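Temps de lecture : 4 min

# Stetar — fiche de données, rangement de paillasse

Stetar est un jeu de séquences consacré au rangement de petit matériel de laboratoire dans un bac en plastique. La fiche décrit le contenu, le vocabulaire d'annotation et les limites connues du lot Takard, premier lot diffusé. Les lots suivants reprendront la même nomenclature.

## Contenu

Le lot Takard comprend 437 séquences. Chacune correspond à un état de table et à une consigne de rangement en français. Le plan de travail est brun, mat à légèrement marqué selon les zones. Le bac bleu sert de contenant de référence : les consignes le nomment toujours « le bac », sans qualificatif de taille. 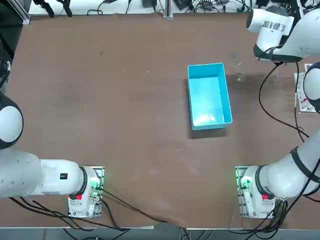 Fig. 1 — Bac vide sur le plan de travail, petit objet transparent à droite.

Les états de départ avec bac vide portent l'étiquette `bac_vide`. L'étiquette décrit le bac seul et ne dit rien du reste de la table. Un reflet clair au fond du bac ne doit pas être annoté comme un contenu — erreur fréquente dans la première passe, corrigée depuis la version 0.3.

## Vocabulaire des objets

Les noms de classes sont fermés. Tout objet hors liste reçoit `autre` et un commentaire libre de 80 caractères au maximum.

- `bac` : contenant rectangulaire ouvert, bleu clair à turquoise selon l'éclairage
- `portoir` : support à tubes, blanc ou translucide
- `pipette` : toute pipette, quelle que soit la couleur
- `gobelet` : petit récipient transparent, vide ou non
- `support` : porte-objet transparent
- `disque` : pièce ronde et plate, matière non précisée

Le portoir blanc et le portoir translucide sont deux instances de la même classe. La couleur va dans le champ `attribut`, jamais dans le nom.
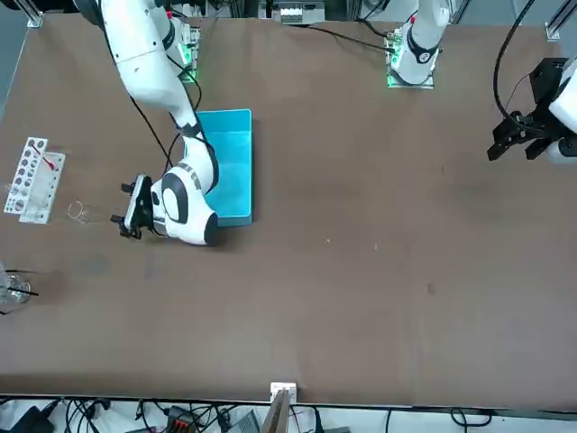

Équipe documentation Stetar
Rédaction et maintenance de la fiche

Une pipette posée en travers de deux portoirs est annotée `pose_sur`, avec deux cibles. L'ordre des cibles est celui de la lecture, de gauche à droite dans la vue utilisée. La relation `range_dans` est réservée aux objets dont la base repose entièrement à l'intérieur du contenant ; un objet appuyé sur un bord reste en `pose_sur`.

L'orientation de la pipette est notée par la direction de la pointe, au pas de 45 degrés. Si la pointe est masquée, le champ reste vide. Ne pas la déduire d'une séquence voisine.

## Format des fichiers

Un répertoire par séquence, nommé par son numéro sur quatre chiffres. Il contient :

- `consigne.txt` — une phrase, encodage UTF-8, sans retour à la ligne final
- `objets.csv` — une ligne par instance visible
- `relations.csv` — source, relation, cible
- `vues/` — images fixes, une par point de vue

Les images sont limitées à 2000 Ko pièce. Le séparateur des CSV est le point-virgule. L'outil de lecture Pinto accepte aussi la virgule, mais les fichiers diffusés n'en contiennent pas.

## Cas difficiles 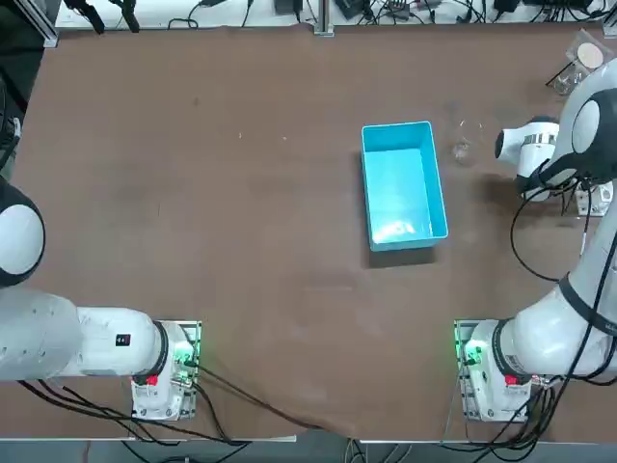 Le matériel transparent concentre la majorité des désaccords entre annotateurs. Les contours se confondent avec la table et les boîtes englobantes varient fortement d'une passe à l'autre. La règle retenue est de partir du bord supérieur, puis de descendre jusqu'au dernier reflet identifiable. Elle convient au petit gobelet de verre placé juste à droite du bac, dont on ne distingue guère que le bord et quelques reflets. Le disque beige incliné, près du support transparent, pose une autre question : dedans ou appuyé contre. En cas de doute, la relation est notée `indetermine` et la séquence conservée. Les paires `indetermine` sont exclues du calcul d'accord.

Les ombres ne sont pas annotées. Celle du bac déborde sur la table et a parfois été incluse dans la boîte ; la vérification de novembre a repris ces cas à la main.

## Limites

- Un seul plan de travail, une seule couleur de bac.
- Aucune mesure de masse ni de volume.
- Consignes courtes, peu de synonymes.
- La classe `disque` regroupe des pièces de matières peut-être différentes.

Le lot n'est pas adapté à l'évaluation de la lecture d'étiquettes. Il ne documente pas non plus la propreté du matériel.

## Versions

0.4 — ajout de `indetermine`, correction de l'ordre des cibles.
0.3 — reflets retirés des contenus.
0.2 — fusion des classes de portoirs.

Le lot Drastura, en préparation, vise 1000 séquences avec plusieurs bacs.

Contact — © Stetar — Retour en haut de page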